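Kodbridge publishes its house rules for hand-held gripper work, free to use

For release in November

I've been wanting to send this one out for months! Today we at Kodbridge are putting our shop-floor rulebook online, all 34 pages of it, and anybody who collects demonstrations with hand-held grippers is welcome to copy it, trim it or argue with it.

It's called the Stonura Guide, and it started as a taped-up list by the door. Then our partners at Firner asked for a copy, then Chu asked for one too, and pretty soon we had 189 comments from people who do this all day and have opinions (so many opinions) on what a tidy work surface means.

Most of the rules are plain. Check the finger screws before each session. Agree on where people stand when a humanoid is powered up, and mark it on the floor. Keep cords out of the reach area. Take a break after 20 minutes with the gripper in your hand – your wrist will thank you. Anyone who may end up in a recording gets told first and can say no.

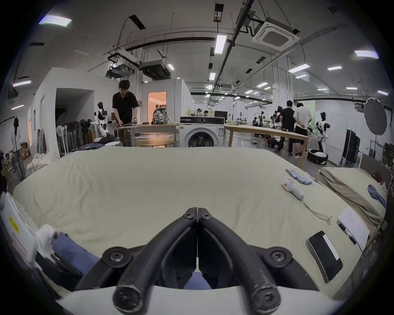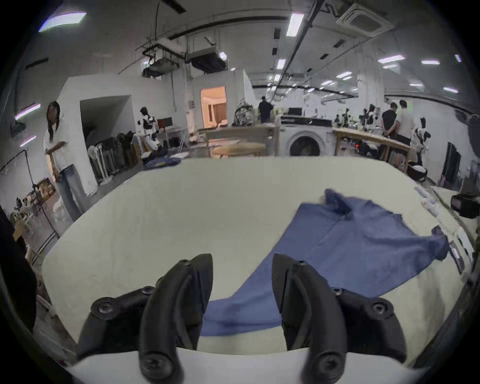
Garment handling, with the gripper held by hand.

The part we fought over longest was clutter. One camp wanted every surface cleared before recording. The other said homes are messy and robots had better get used to it. We landed in between: everyday items may stay out, but they go on the session sheet, and personal phones and papers need their owner's okay. Firner still thinks we're too strict there, and they may be right.

We also wrote a chapter on shared rooms, where one crew is folding shirts while another is working on a humanoid a few steps away. It covers who calls a stop, how loudly, and what everybody else does next. Please read that one even if you skip the rest.

The guide is a free download from the Kodbridge website, and we've printed 200 spiral-bound copies for labs and schools that like paper. Chu is handling the mailing. Comments for the second edition are open now, and yes, I read them all myself.

Press contact: Kodbridge communications desk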